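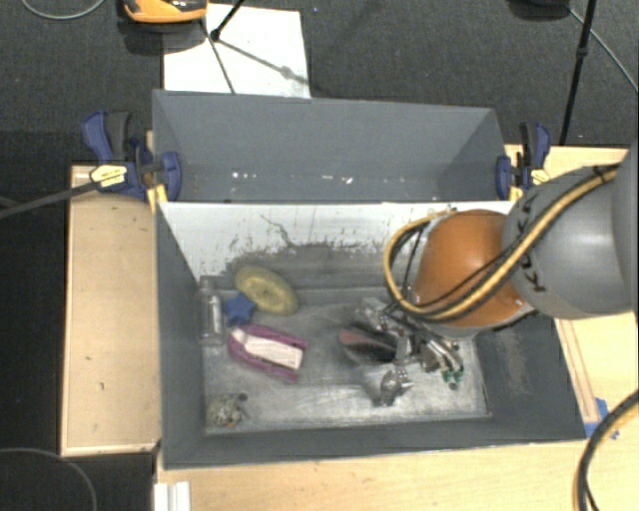
9 min read

4. Findings

4.1 Who sought help, and where

Of the 31 women interviewed in Gristville, 26 had told at least one person about the violence before they contacted a service. The first person told was most often a sister or a female coworker. Mothers were told later, and in several cases only after the woman had already moved out. Police were seldom the first point of contact. Women who did call the police first had all done so during an assault, and most described the call as something a neighbor or child urged them to make.

The shelter at Palledon was known by name to most of the women, but few knew how to reach it. Its address is not published, and the intake line is staffed only until early evening. One woman said she had kept the number written inside a cookbook for two years. Another had been given the number at a clinic but threw the card away before she got home so that her husband would not find it. When she needed it later she could not remember what the service was called.

This matches what Magsi found in her earlier study of rural intake lines, where women remembered the person who gave them a number better than the name of the service. Staff at Palledon told us that callers often ask for "the nurse's place" or "the church place," although the shelter has no tie to either.

4.2 Transport

Transport came up in nearly every interview, usually without our asking. Gristville has one bus route, and it does not run on Sundays. Women without a car depended on relatives, and the relatives were sometimes the partner's family. A woman who lived outside the town limits described walking to the Lysenko road with two children and waiting at the gas station until her cousin finished work.

The county pays for taxi rides to the shelter under a voucher plan. Staff must approve each ride by phone before the driver sets out. Women found this hard to manage. They had to make a call, wait for a second call, and then wait for the car, often while the partner was expected home. Of the women who had been offered a voucher, 8 used one. Those who did not use it gave different reasons: the phone was shared, the driver was known to the family, or the approval came too late in the day.

Figure 4 sets out the steps from first call to arrival as the women described them, alongside the steps listed in the county's own guidance. The guidance has a single contact between the caller and the service. In the women's accounts there were usually three or more.

Figure 4. Steps from first call to arrival at shelter. Left column: county guidance. Right column: combined from interview accounts. Steps reported by only one woman are left out.

4.3 The text line

In March the county opened a text line run by Kinetti, a contractor that also handles appointment messages for the local clinics. We had not planned to study it, but women in the second group of interviews brought it up, and we added two questions to the guide.

Views were mixed. Younger women liked being able to write without being overheard. Some said they had sent a first message during a work break and deleted it before going home. Older women were less sure who was reading. One had received a clinic reminder from a number that looked almost the same and thought the clinic had been told about her. The contractor's staff said the two systems are kept apart. None of the women we asked had been told this.

Reply times were also a concern. The line is advertised as open at all hours, but messages sent at night are answered by an automatic reply until the morning shift begins. For a woman who texts from a bathroom with the door locked, an automatic reply may be worse than none, as the phone lights up and she gains nothing from it. Two women raised this point on their own. The county has since changed the wording of the notice, but not the hours.

4.4 Dealings with the police

Women spoke more warmly of individual officers than of the police as a whole. Several named the same officer, who had driven out on her own time to return a set of house keys. Complaints centered on paperwork. A woman applying for a protective order had to tell her story at the front desk, again to an officer, and again to a court clerk, and the versions were later compared in the hearing. Small differences in dates were used by the partner's lawyer to suggest that she was making it up.

Nine women had applied for an order. Most of them said they would apply again, though two said they would first ask someone to write everything down for them.

4.5 Limits of the interviews

All of the women had reached a service by the time we met them, so the accounts leave out those who never did. Interviews were held in English, with an interpreter on request. Räsänen carried out the first group and Magsi the second, and the two sets differ somewhat in length. Both authors read every transcript and agreed on the codes before the counts given in this section were made. Interviewing ended in April 2018.

We did not speak to partners. We also did not ask about immigration status, on the advice of the shelter, although some women raised it themselves. Where they did, we have left out details that could identify them.

5. Discussion

The main finding is that the distance between knowing about a service and reaching it was made up of small practical steps, most of which the services themselves did not record. The voucher plan is a clear case. On paper it removes the cost of the ride, and it does. The waiting and the phone calls remain, and these were what the women talked about when we asked what had nearly stopped them from leaving.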